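Print this page | E-mail this page
Filed under: Student Projects > Robotics and Simulation
Reading time: 2 min

Rim Grasps on Open Containers: Results from Simulation

Prelville, 5 October 2024

The Solness task set asks a two-finger gripper to take hold of an open container by its rim. Our baseline policy was trained on 600 simulated demonstrations recorded in August. It received the wrist view and joint positions only - no depth, no object pose.

Each test episode started with the container at a random position on the table. An attempt counted as a success if one fingertip was on either side of the wall at closing and the container then stayed in the grip for 30 control steps. 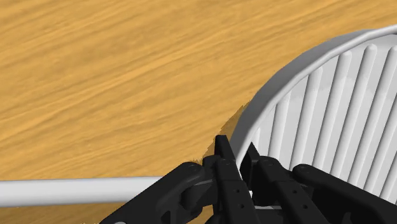

Over 200 test episodes the baseline succeeded in 1662 fewer training updates than the Tuketti variant needed to reach the same rate. We had expected the reverse. Most failures in both were lateral: the inner finger came down on top of the rim and the wrist stalled. Lowering the approach speed did not help - a small change in approach angle did.

Contact settings were left at the Nasution defaults throughout. Wall friction was not varied and remains to be tested.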